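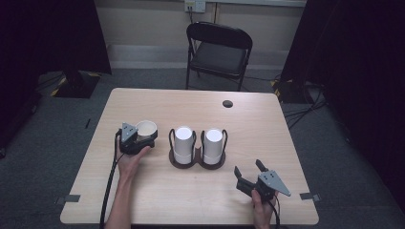

3. Visit to the Carkia open day

Our group went to Carkia in October. Ornella Zanetti met us at the door and Kojo Frimpong ran the demonstration, which lasted 28 minutes. The task was paper cups and a wire cup holder, worked with a pair of hand-held grippers. Kojo told us they had 3,151 recordings so far, over 80 of them from that morning.

Saqib asked why the same task is repeated so often. The answer was that small changes matter - where the holder stands, how far the fingers are opened, which hand goes first. We used this in section 4 when planning our own trials. 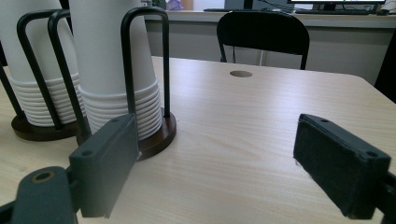
Fig. 2. Gripper fingers open over the table, cup stacks at upper left.

Sigita took the notes for this section.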